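Hillus Low Work Stool on castors: review after a summer of use
Posted by Consuelo Valdovinos, Mar 22, 2025

I bought the Hillus low stool in November to replace an office chair that had sunk to its lowest setting and stayed there. I do clothing alterations at home, mostly hems and zips, and a fair bit of the day is spent moving between the machine, the ironing board and whoever is standing in front of me with their trousers pinned. A stool I can push along with one foot is worth more to me than one with a fancy back.

It cost $209 from Sanalberg, delivered. The same stool was listed at the Villaseñor shop on the other side of town for a little more, but with assembly included. Assembly is not hard, so I would save the money.

What you get

The box has the seat, the gas lift with its plastic cover, the base, a bag of castors and a folded sheet of instructions. The castors are small and silver in colour with a plain metal stem. They push into the base by hand, although two of mine needed a tap with a rubber mallet before they seated properly. The instructions don't mention this. If one feels loose when you lift the stool off the floor, it isn't all the way in.

The lift drops into the base and the seat drops onto the lift. There are bolts for the seat plate and a hex key to do them up. I had it together before the kettle boiled, and then took the seat off again as I'd put the plate on back to front. The lever should end up on your right. Mine was on the left and pointing backwards.

The seat

Firm. It has softened a bit but not much. For short stretches it is comfortable and for a long afternoon it is tolerable, with a break for lunch. The cover is a black vinyl that wipes clean and doesn't hold on to thread the way the old fabric one did. In January it was sticky against bare legs and I kept a cotton tea towel over it.

The edge is rounded at the front, so it doesn't dig in when you lean forward to pin a hem. That was the thing I noticed most after the old chair, which had a hard lip and left a mark.

It goes low enough for me to sit and work on a hem at ankle height with the customer standing on the floor. That is the main reason I chose it over the standard model. It doesn't go high enough for a cutting table. Hillus make a taller version for that and the two lifts are not interchangeable, according to the email I got back from them.

Rolling and staying put

On hard floors it rolls easily in any direction. It is quiet on vinyl and a bit rattly over tiles with deep grout lines. On carpet it is slow, and on the thick rug in my front room it hardly moves at all. The wheels are small, and I think anybody with carpet throughout should be looking at something with a bigger wheel.

There are no brakes. The product page doesn't say so either way and I assumed at least a couple of the castors would lock. When you stand up quickly the stool goes backwards, and if you sit down without looking it may not be where you left it. I have got into the habit of putting a hand on the seat first. For an older person, or anyone unsteady, I wouldn't recommend it without swapping in locking castors. Hillus sell a locking set separately. I haven't tried them.

Threads and fabric

This is where small castors cause trouble in a sewing room. Thread ends wind themselves around the axle and after a while the wheel stops turning and just drags. I now pull the castors out every 6 weeks and clear them with a seam ripper and a pair of tweezers. A drop of sewing machine oil afterwards helps, wiped off well so that it doesn't end up on somebody's wedding dress.

They also find anything left hanging. Long coats and dark heavy skirts are the worst, as the hem slides off your lap and goes under before you notice. I ran over the lining of a customer's overcoat in the second week. It left a crease that steamed out, but I keep a basket beside me now and anything long goes in there when I'm not working on it.

Shoes are the other thing. If you are rolling in close to someone's feet, they need to know you're coming. The base sticks out further than the seat, so the castors get there first. I say "rolling in" every time and people laugh, but I haven't run over a toe yet.

Compared with the Trornbridge

My friend Agnese Pärn has a Trornbridge stool in her hair salon and let me use it for a morning. It has bigger rubber wheels, a softer seat and a foot ring. It is nicer to sit on and better on uneven floors. It also weighs a good deal more and is too high at its lowest point for hemming. If most of your work is at bench height I would buy hers. Agnese has had it for 11 years and has replaced the seat cover once.

Problems so far

The lift sank slightly one afternoon in February and hasn't done it again. The plastic cover over the lift slides down and clicks against the base when you roll, and I have fixed it in place with a bit of double-sided tape. One seat bolt worked loose and needed a quarter turn. The paint on the base has come off in a few spots where I rest my heels.

Who it suits

People who work low down on a hard floor and want something light to push around. I would buy it again for that. I would order the locking castors at the same time and have them fitted from the start. 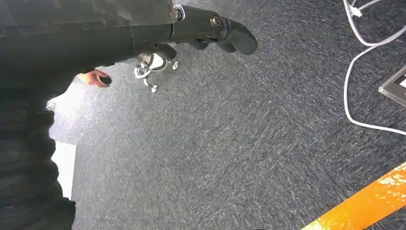 I have asked Sanalberg whether the locking set fits the base as sold or needs a different stem. If they write back I'll add their answer to this page, along with the price.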